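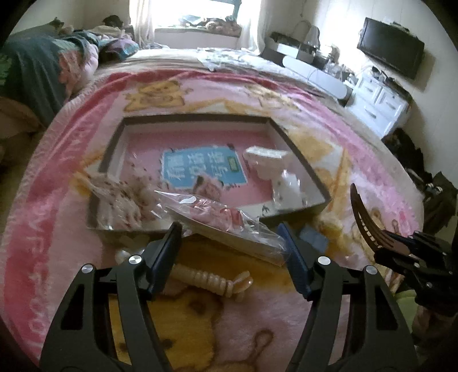

Home-built grippers get a workout on the bed

Wednesday – quick one from Tretstead. Hwa-young Kong has her two-finger grippers going at home, sorting small stuff into a shallow box on a pink bear blanket. Blue pads, long linkage bars, silver caps on the pivots. Crinkly clear packaging is the test she cares about most – slippery, hard to grip evenly.

Build is called Ilar. 17 printed parts a side, 11 evenings so far. Pad files go up in March, she says, wiring notes to folow. More when we get it.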